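**Table setting task for the November demo - what counts as a fair run?**

**ctapia_n** wrote:

Brekville club, two-arm team. We have 30 demonstrations recorded and want to freeze the layout before we train. Lorenz says leave the table busy, I say clear it.

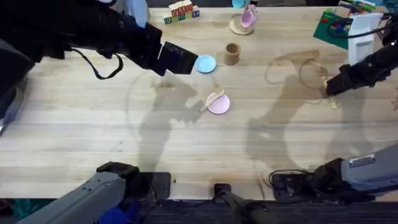

Our task sheet says the arms have to set one place from a mixed table, with no resets by hand. Lorenz wants everything left out, blocks and pegboard included. My worry is the small wooden spoon lying across the pink plate, because the policy may learn that spoon and plate go together.

**lowri_p** wrote:

Leave it busy. Skarneseck cleared theirs last year and the arm froze when a judge put a mug down.

**puma_y** wrote:

Disagree. With 30 demos you don't have enough data for clutter. Start with two objects, get that working, then add things back 4 at a time. Also move that loose cord by the right arm.

**lowri_p** wrote:

Then they train twice. They don't have time for that.

**ctapia_n** wrote:

Cord is going. Wrist view for comparison:

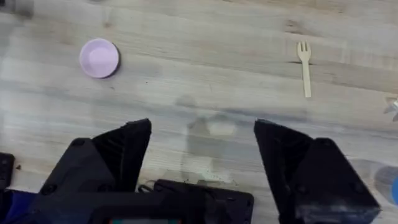 *Wrist camera, pink dish on the left and wooden fork on the right.*

**puma_y** wrote:

That's what I mean - lots of bare wood between them. I'd record from that. Wipe the table first though, there are crumbs by the gripper.

**lorenz_r** wrote:

I still want the clutter. We can do 30 more with it on after school. Seed 2556 for both runs so we can compare.

**ctapia_n** wrote:

Fine. Both sets, same seed, 2000 steps each. I'll post the numbers.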